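Piras storage terminal, open day, 4/3/25

I've been following oil prices for years from a desk, so when Vesna Dimitriou wrote to say there were places left on the Piras visit, I booked my train the same morning. What a day! If you only ever see crude as a line on a chart, do go and stand next to a tank of it.

We were a group of 30, mostly small investors with a few students from Nodbridge, and we began in the control building with coffee and a talk on how storage gets priced. Vesna runs the leasing side for Rarnotex, which owns the site, and she was wonderful on contango (when oil for later delivery costs more than oil today, so it pays to buy now and sit on it). I'd read that explanation a dozen times, but hearing it from someone who takes the phone calls when the curve flips was something else.

Then hats on and out to the tanks. We climbed number 4, all 333 steps of the tour route if you count the gantries, and looked down on the floating roof. It rises and falls with the oil, and traders pay good money for pictures of the shadows inside it! The wind up there was fierce and I lost my notes on pipeline tariffs, so apologies to anyone waiting for those.

After lunch we saw the jetty, where a tanker called Vakus was due in on the evening tide. Somebody asked whether cheap storage means prices are about to rise. Vesna wouldn't be drawn, though she did say that enquiries had picked up since October and that most were for short leases.

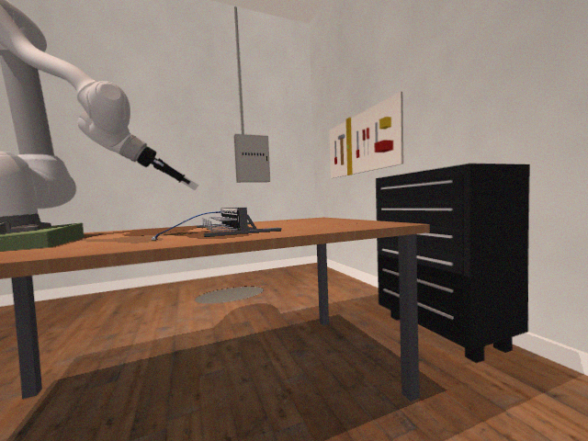 I'd have liked longer on the jetty and a bit less on insurance, but I came home with a much better feel for why the weekly stock figures jump about as they do. The next visit is in October, and I've already asked for a place.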